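# Prulholm 480 Soldering Station

The Prulholm 480 is a bench soldering station for repair shops, school workshops and people who do a fair amount of soldering at home. It replaces the older Prulholm 300, which we no longer stock, though we still carry tips and sponges for it.

The station comes in two parts: the base unit, with the dial and the display, and the iron on its silicone lead. The stand is separate, so you can put it on the left or the right. The lead is soft and stays soft when the workshop is cold, and this was the main complaint about the 300.

## Temperature

The dial runs up to 480 °C. Most people will never need that much. For ordinary leaded solder on small boards, start at 300 °C and go up only if the joint is slow to take. Lead-free solder wants more heat, and so do large ground pads, heavy wire and anything bolted to metal.

Turning the heat up is not always the answer. If solder sits in a ball and will not spread, check the tip first. A black tip passes very little heat whatever the display says. Wipe it, put fresh solder on it, wipe it again, and try the joint once more before touching the dial.

The station drops to a standby setting when the iron has been left in its stand for a while. You can turn this off by holding the dial in while switching on.

## Tips

Two tips are supplied: a small chisel and a fine cone. The chisel is the better choice for nearly everything, including joining wires to pads. The cone is there for tight spots. Other shapes are sold singly, and the Claretti long-life tips fit without an adaptor.

Tips pull off and push on. Let the iron cool first. The collar should be finger tight — if you use pliers on it you will mark the thread, and we can't replace it under the guarantee.
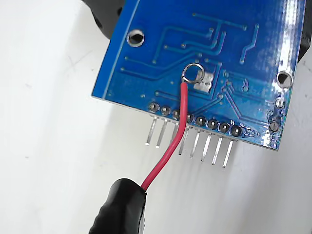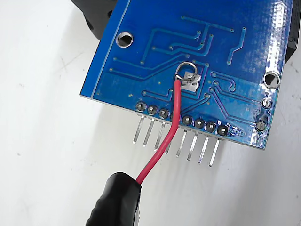
## Wire and solder

No solder is supplied. We suggest a thin flux-cored wire for board work and a thicker one for connectors and cable. The Tutenum reels on our solder page come in both. Plumbing solder and plumbing flux should not be used on electronics.

Stranded wire should be twisted and tinned before it goes near the board. Hold the tip against the pad and the wire together, feed in the solder, take the solder away, then the iron. Keep the wire still until the joint has set.

## In the box

- Base unit with fitted mains lead
- Iron and silicone lead
- Stand with sponge tray
- Chisel tip and cone tip
- Printed instructions

Brass wool is an extra. It fits the sponge tray once the sponge is taken out.

## Guarantee and repairs

The base unit and iron are covered for 2 years from the date on your receipt. Tips and sponges wear out with use and are not covered.

Repairs are handled by Iraklis Tzavaras at our Tzanetos workshop. Please write to him through the contact form before posting anything, and say what the display shows when you switch on. If only the iron has failed you can send that part by itself. Pack it with the tip taken off.

The workshop closes for stocktaking in June, and parcels that arrive then are put in the queue for when it reopens.

## Delivery and returns

Orders placed before 2 pm leave us the same working day. Unused stations can be returned in their box. We can't take back a tip once it has been heated.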